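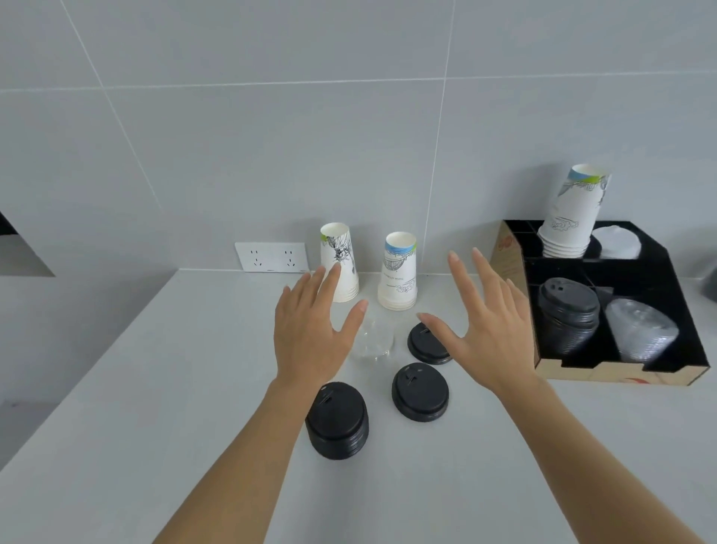 Sorting and restocking at the coffee counter: notes on a segmentation method

May 22, 2023

This post summarises the first complete result from the Ilteven study, in which the research group at Altorholm has been learning manipulation policies from egocentric recordings of people at ordinary household and office tasks. A longer report is in preparation. The views expressed are my own, although the work is shared with Akosua Quaye, who designed the annotation protocol and carried out most of the analysis.

Background

Policies trained on human demonstrations generally require that each recording be divided into short, labelled actions. In our earlier work this division was made by hand, and the labour involved was considerable. An annotator would mark the moment of first contact, the moment of release and any regrasp between the two. Agreement between annotators was good for large rigid objects and poor for thin or nested ones. Cup lids proved to be among the most difficult items in the catalogue. They nest closely, the clear ones offer little contrast against a pale counter, and a spread hand can conceal the rim at the moment a label is most needed.

Method

The procedure, which we have named Ferevance, replaces the manual division with one derived from the relative motion of the two hands. Hand pose is estimated for each image, and a boundary is proposed wherever the distance between the hands and the distance from either hand to the nearest object change direction together. The proposals are then filtered by a small classifier. No instrumented gloves or markers are used.

We collected 500 recordings of the lid and cup task. After those with incomplete hand tracking were removed, 446 remained. Participants were asked to bring loose stacks of cups and lids together and return them to a divided organizer, and were given no direction as to order or to which hand should be used.

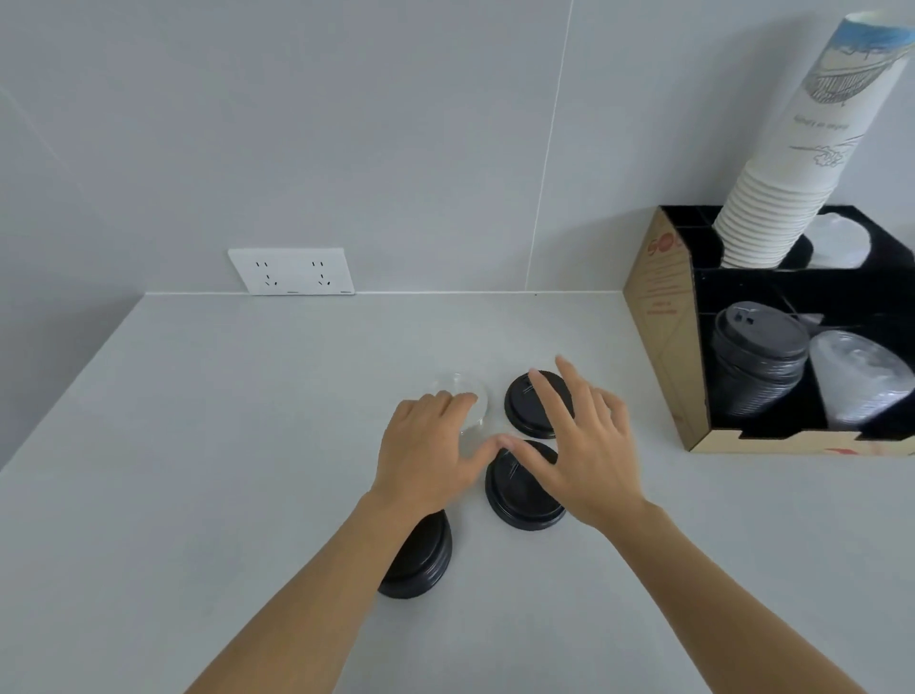
Results

Ferevance reduced annotation time by 57 per cent compared with the manual protocol, including the time spent correcting its errors. A typical recording now takes about 6 minutes to label and verify. The policy trained on the automatically divided data performed as well as the policy trained on the manual labels for stacked lids, and slightly worse for single clear lids. Akosua attributes the second finding to late contact labels, and her examination of the failed cases supports that reading.

Two limitations should be recorded. The method assumes that both hands remain in view, and it proposes too many boundaries when the hands hover over the work without grasping. The second behaviour is common at the beginning of a recording, when participants appear to be deciding where to start. A minimum duration threshold removes many of these false boundaries, at the cost of some very short regrasps.

Next steps

The Ofori data, recorded in November in a different kitchen with different lighting, will serve as the held-out test set. It has been kept from all tuning to date. The annotation guide is being revised to define contact for transparent objects more strictly, and colleagues who hold the earlier version are asked to wait for the revision before labelling further material.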